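Can a Machine Do the Fiddly Jobs Yet? Notes From the Desktop Bench

Readers keep asking us the same question in different forms. Can a robot fold the towels, can it empty the dishwasher, can it take over the dull end of the repair counter. For towels and dishes our answer has not changed much in the past year. The repair counter is closer, and we spent part of this issue on it.

The job is refitting an office computer: memory, processor, hard drive, cards. A trained person does it without much thought. For an arm with two fingers it is a string of small problems. Memory has to go in straight and then be pushed hard. A processor must be set down flat, with almost no push at all. Zerrin Ersoy, who wrote the test plan, treats them as separate chores and scores them separately.

Much of the work so far has gone into how parts are laid out before anything is picked up. A person can dig through a tray. The arm does far better when each part has its own place and always faces the same way.

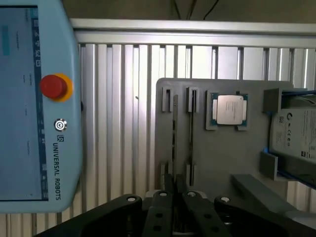
The parts plate, with the processor in its nest and the drive in its bay.

Volkan Bozkurt ran 382 tries between the fall and the end of winter. Drives went best. They are large, they have flat sides, and the carrier guides them the last part of the way. Processors were slower but steady. Memory was the weak spot. If a stick starts a little crooked, pushing harder makes it worse, and the arm has to back off and begin again. A person feels that at once. Volkan now stops a run after four failed pushes on the same slot.

Inside the case there is less room to work, and cables do not stay where the plan says they are.

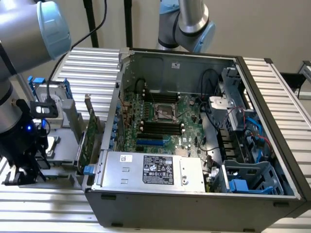

Workshop Automation Group, Filberg

Cables are still a job for people. So is anything with a latch that needs one hand to hold and another to pull, although two arms should help there in time. Firdevs Baysal wants to try expansion cards next, starting with taking them out. She expects to have results in May.

For now, a small shop should not plan its staffing around any of this. A shop that sees the same model of computer all day might start looking.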